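Canned food past the best by date, toss or keep?
Posted in Kitchen & Pantry, December 2, 2018

Cleaning out my late aunt's pantry in Flanutbridge and there are 32 cans in there. Soup, beans, peaches, a lot of canned meat. Most are past the date, one as far back as April of last year. My sister says throw out the lot. Seems like a waste to me but I dont want to make anybody sick either.

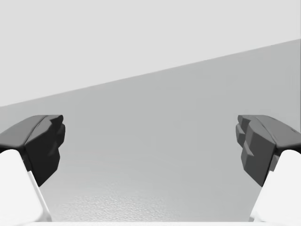
The pantry is on an inside wall so it stays pretty cool, no damp that I noticed. A few cans have small dents on the side. One of the peaches has rust round the rim. Would the food bank take any of it? Need to be out of the house soon so quick answers please.

Nerys Prosser

3 replies

Mererid Sayce
Best by is about quality, mostly. It's the maker's guess at when it stops tasting its best. Low acid stuff (meat, beans, most soups) keeps for years if the can is sound. Peaches and tomatoes go sooner, 18 months or so, the acid works on the can.

What I'd do, in order:

1. Anything bulging, leaking or badly rusted goes straight out. Don't open it, don't taste it. Bag it first.

2. Dents. Small one on the side, fine. Sharp dent, or any dent on a seam or the rim, out.

3. Pull-ring lids, check the scored line round the edge. They get knocked easier than the plain kind. Canned meat often has these.

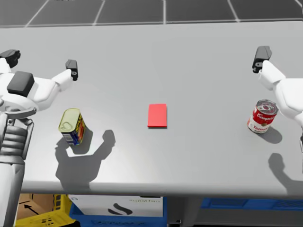

4. Write the date on top of whatever you keep, in marker. Oldest at the front.

5. If it spurts or smells wrong when you open it, toss it. But a bad can can smell fine too so dont skip 1 and 2.

Call the food bank before you load the car. Ours takes some past-date cans, the one in the next town won't touch them.

gardengate17
toss it all, not worth it. cans are cheap

Humphreys
Rust that wipes off with a paper towel is ok. If it's pitted, no. I ate a can of corned beef three years over and it was fine, bit salty. Wouldn't do it with the peaches.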